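Contents | Previous | Next | Index | Spare parts

Section 10. Storing loose parts in the crate

This section covers how to fill, keep and empty the parts crate supplied with the Hendenari bench set. It applies to the push-button switches and to the balls. Panel wiring is dealt with in Section 11.

10.1 Before you start

Stand the crate on a level bench with the front rim towards you. Leave enough room to its left to lay the parts out in rows.

Check the crate as follows.

1. Take out any parts left from the last job and put them on a clean cloth.
2. Tip the crate forward and brush out dust, cut wire ends and loose screws.
3. Wipe the inside walls and the floor with a damp cloth. Do not use solvent.
4. Run a gloved finger along the rim. Small scuffs do not matter. A split rim means the crate must be replaced (part 1647).
5. Let the crate dry fully before any switch goes in.

CAUTION: The crate is for storage only. Never put a switch in it while the switch is still wired to a supply.

10.2 Preparing the switches

1. Isolate the panel and remove the switch as described in Section 11.
2. Undo the terminal screws and draw out the wires. Tighten the screws again by hand so that they stay in the block.
3. Leave the contact block fitted to the neck. Blocks stored apart from their caps are easily matched wrongly.
4. Press the cap once and let it go. It should return freely. Tag any switch that sticks and keep it out of the crate.
5. Look at the colour of the centre piece in the contact block. Green marks a normally open block, red a normally closed block.

NOTE: Cap colour and block colour are separate. A green cap may be fitted to a block with a red centre piece. Go by the block when you choose a switch for a circuit, and by the cap when you choose it for a panel position.

10.3 Loading the crate

1. Set each switch down upright, cap uppermost, with the contact block on the crate floor.
2. Start at the left and work to the right in one row. Keep caps of the same colour next to each other.
3. Turn each block so that its clear face is towards the front rim.
4. Caps may overlap slightly. They must not bear on one another hard enough to hold a button down.
5. Do not stack a second layer. The clear faces crack under load.

The balls are kept loose and have no fixed place. Put them in last, by hand. Do not drop them in from above the rim.

CAUTION: Do not carry a loaded crate by one side. The switches will slide and the terminals may bend.

10.4 Storage conditions

Keep the crate indoors and out of direct sunlight. Storage temperature must not go above 60 degrees C. Do not stand anything on the rim. If parts are to be left for longer than 26 weeks, cover the crate and repeat the press test in 10.2, step 4, before use.

10.5 Taking parts out

1. Lift a switch by the neck, below the cap. Pulling on the cap can loosen it.
2. Take from the right-hand end of the row first.
3. Close up any gap that would let a switch fall over.
4. Pick up a ball from both sides with light, even pressure.
5. Enter what you have taken on the stock card. 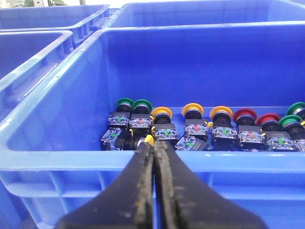
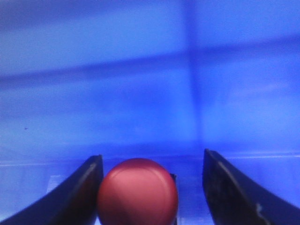
Fig. 10-1 (first picture): switches upright in the crate. Fig. 10-2 (second picture): ball.

Text checked by Bríd Ó Dubhghaill, Hendenari Technical Publications. Report errors to the manuals desk, quoting the section number.

© Hendenari. All rights reserved. Back to top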